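Wistetti picnic cups: the colour range

Sabine Wendt at Lirkadow swears by coloured cups. Give everyone their own colour, she says, and the washing-up halves. I have my doubts -- people put a drink down and forget which one was theirs, whatever the colour. Still, the set came out in June and I agreed to look.

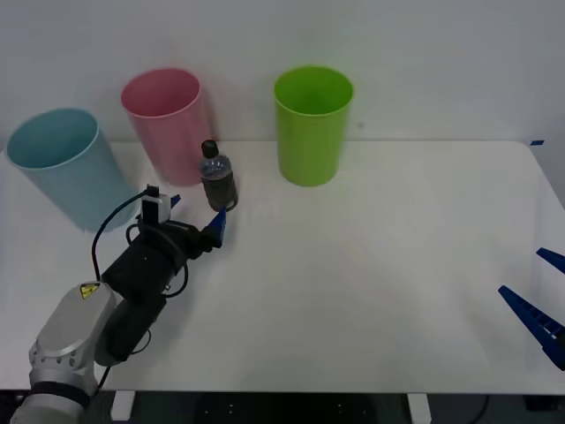

Blue, pink and green, with a small black-capped bottle near the pink one. The green is the brightest of the lot.

The Plilgate catalogue calls this a "family palette". It's three plastic cups. Ask me again after 30 washes.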